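From: Damian Tokarz
Date: Nov 5, 2020
To: bin-picking list
Subject: Re: Cell rules, draft 4: fixturing and cable sections

Hi all,

Great comments on draft 3, thank you! I had 7 replies in my inbox this morning and I've worked most of them in. The one I want to answer on the list is from the Wotstead group, as it goes right to the part of the rules I care about most.

> We like the draft overall, but section 2 seems heavy for a lab
> setup. You want the bin clamped, the clamp positions marked, and
> a check at the start of every session. Our bin is sheet metal and
> sits fine on its own. The arm hardly ever touches it. Could this
> be a "should" and not a "must"? Also, section 3 says the cables
> need "enough slack at the wrist." How much is enough? Two of us
> read that line and came away with two different ideas.
>
> One more thing: is there a rule about what goes in the bin? We
> have been using whatever is on the shelf.

Three good questions, and I'll take them in order.

On clamping, I'd really like to keep the "must." A bin that sits fine on its own sits fine until a finger catches the wall on the way down, and then it has moved by a few millimeters and you don't know it. Every grasp after that is logged against a bin pose that is wrong. We went back through 202 sessions at Bridbridge last January and the ones we had to throw out were nearly all like this. They weren't crashes, just bins that had crept. You don't need anything fancy to fix it. Plain C-clamps are fine, and I love them for this job: cheap, quick, and you can tell from across the room if one is missing.

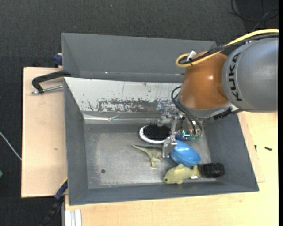
KUKA arm over a mixed bin, with a C-clamp on the left side.

What I would change in section 2 is the order. Draft 3 had you clamp, then calibrate, then mark. Wieczorek pointed out that if you mark first you can put the bin back after cleaning without guessing, and she's right. So now it reads:

2.1 Set the bin in place and mark its corners on the table.
2.2 Clamp it. Pads are optional, tight is not.
2.3 Push on each wall by hand. If anything shifts, go back to 2.2.
2.4 Calibrate, and write the result in the session log.
2.5 Repeat 2.3 at the start of each session and after any contact with a wall.

That hand check takes me less time than finding a pen for the log, so I hope it won't feel heavy once you've tried it.

On cables, fair point, "enough" is a terrible word in a rule. New text: with the arm held at each end of its working range, and with the wrist turned as far as the program will ever turn it, no cable may be pulled tight, and no loop may hang lower than the fingertips. Do it at low speed with one hand on the enabling switch. I thought about giving a length, but the Flaseo people run a much shorter wrist than we do and any figure would be wrong for one of us. Ties at the joints are fine and a good idea, but trim the tails if they can reach something. If you have bare electronics near the gripper, add them to the same check and look at where the cables pass them.

On objects, I'm so glad somebody asked! There was no rule, and there should be one. My proposal is that each mix should cover different kinds of trouble for the gripper. A hairbrush is wonderful, since bristles give way in a manner that no box ever will. A plush toy squashes. A plastic bowl on its side gives you a thin rim to pinch, and a rubber wheel drags along the floor of the bin when you push it. Plastic dinosaurs are good too, with those long tails. All I'd ask is that you write down what went in, with a short name per object, and keep using the same names. Our own list is up to 105 entries and it's a mess because for months we had the same items under two or three names each. Please learn from us.

I'd also leave out glass, anything with a blade, and anything with a battery in it. That's 4.3 in the new draft.

Still open: whether a worn bin needs replacing. One camp says scuffs and stains on the walls are part of real work and should stay. The other says peeling paint can come off and end up on the fingers. I lean toward keeping worn bins and noting the condition in the log, but I could be talked out of it.

Draft 4 is in the usual folder. Changes are marked in the margin, and sections 5 and 6 haven't been touched. If you can run the cable check on your own arm before you reply, even better, I'd love to hear what it catches.

Damian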